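Workshop tips: pegboards a robot can use

Botberg's pick-and-return trials ran 829 attempts on home-style tool walls, and 187 of them failed. Most of the trouble came down to how things were hung. The fixes work just as well for people.

Hang scissors handles up, one pair to a hook. When two pairs share a hook, the gripper tends to drag the back pair along with the front one. 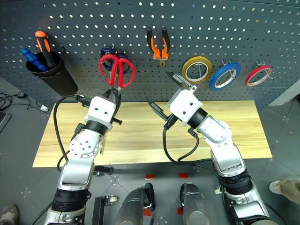
Tape rolls want a hook long enough that they don't slip off when bumped. Leave four finger-widths between rolls — more if yours are the wide kind.

Keep screwdrivers in a cup, but no more than four. Past that the handles cross and the arm has to try again.

Colour helped less than spacing. The August rerun with all-grey handles came out nearly the same.

Updated January 2025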